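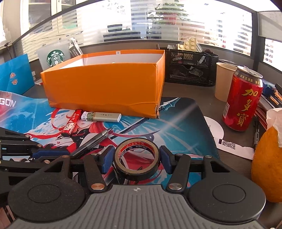 Vinyl Electrical Tape

Home | Workshop Wiki | Desk & Bench | Tapes | Glossary

Vinyl electrical tape is a stretchy plastic tape with a sticky back, sold on a cardboard core and used mostly to cover and bundle wires. I keep a roll on my desk the way other people keep a stapler, so I volunteered to write this entry (Jeptoo Lyimo did the glossary links, thank you!).

Labels and cores

The label usually sits on the inside of the core, where it stays readable while the roll gets smaller. My black one is lined in red and dark, with ACHEM and Japanese lettering on it. I like a printed core because I can tell two black rolls apart without picking at the ends, and believe me, I own too many black rolls.

How it behaves

The backing stretches, and that's the whole trick of it. Pull it a little as you wrap and it hugs whatever is underneath. Overlap each turn by half the width, then let the last bit go on with no pull at all, or the end will lift and collect lint. Old tape gets gummy, especially in a hot drawer – Emmanuel Gachanja left a roll in his car one summer and ended up scraping it off the seat!

On the desk

Besides wiring, I use it for pen grips, cable bundles and marking chargers. A desk mat is a nice place to work with it, and a big illustrated one makes any desk more cheerful, but don't stick tape straight onto the printed side. It can pull at the ink. Watch the borders too: once a mat starts to fray or a corner curls up, tape is a poor repair and a needle and thread do much better. To flatten a curl I roll the corner the other way and leave a heavy book on it overnight.

Storage

Lay rolls flat, away from sun and heat, and fold the loose end under to make a tab. Mine live in a Merwood tray with the pens. Keep solvents and lighters somewhere else if you can, as vinyl gives off nasty fumes when it burns.

See also: Cloth tape, Heat-shrink tubing, Desk mats

Contact the editors | © Pleritz Workshop Wiki | Back to top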